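Clilow tightens produce-bag rules for Sunport kitchen counters

Jun 19, 2022

Clilow has revised its guidance on unpacking fresh produce in the shared kitchens it runs at Sunport, with changes to how thin film bags are handled between the delivery shelf and the serving plate. The new sheet replaces a February version and applies to all 12 kitchens on the site.

The revision was drafted by Anežka Šindelář, who manages food storage for the company. It covers whole fruit and vegetables only. Cut produce, salad leaves and anything chilled stay under the existing cold-storage rules.

Under the new procedure, a bag is set down on the counter with its opening up and the gathered end kept together. Items come out one at a time and go directly onto a plate. Tipping the bag out is no longer allowed, as softer fruit was being bruised against the stone-patterned counters and round items were ending up on the floor.
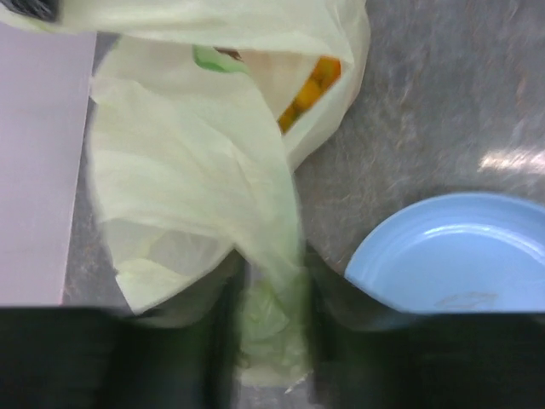
Film weight was the other point under review. The kitchens had been using two grades of translucent bag, and the lighter one creases and clings when it is pulled open, which makes it easy to miss an item lying in a fold. Staff are now asked to open the mouth of the bag fully and look inside before it is folded for reuse. A bag with a split seam or with juice on the inside goes to waste.

"Most of what we found left behind was small," Šindelář said. "A lemon, a chili, a loose sprig of something. It sits in the film for a week and then the bag and the shelf both have to be dealt with."

The sheet sets a limit of five items per plate for mixed produce. Heavy pieces go down first, and mangoes and peppers may share a plate provided the stems do not press into the skin of the fruit beside them. Pineapples can be laid on their side with the crown over the rim. Citrus can stay in the open bag until the plate has been cleared.
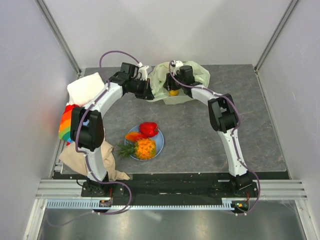
Cloths are dealt with in a separate paragraph, which is longer than the one it replaces. Each counter keeps its cloths to one side, away from the plate, and a cloth used for drying produce is not used on the counter surface. Color is left to the individual kitchen. The February sheet had called for white only, a rule that Peter Šimko, who supervises the Sunport kitchens, described as unworkable.

"We had striped ones, beige ones, whatever came back from the laundry," Šimko said. "What matters is where the cloth is kept and what it has touched. The new wording says that."

Plates are unchanged. The kitchens will continue with the round pattern supplied by Bartoš, of which 900 are in circulation. A request for a deeper dish, raised by two of the kitchens in the spring, was declined on storage grounds — the existing racks do not take anything deeper.

Clilow is not changing its bag supplier at this stage. The heavier grade will be ordered when present stock runs out, and the lighter grade will be kept for dry goods such as onions and garlic, where clinging film is less of a problem. No date has been given for the switch.

The company's other site, at Prundby, is not covered. Its kitchens receive produce in crates and use bags only for returns. Šindelář said a short supplement for Prundby was being written and would deal mainly with crate liners.

Printed copies of the sheet are being posted beside the delivery shelf in each kitchen. The February version should be taken down at the same time, including the laminated card inside the cupboard door, which carries the old cloth rule. Questions about storage go to Šindelář's office and questions about supplies to the Sunport kitchen desk.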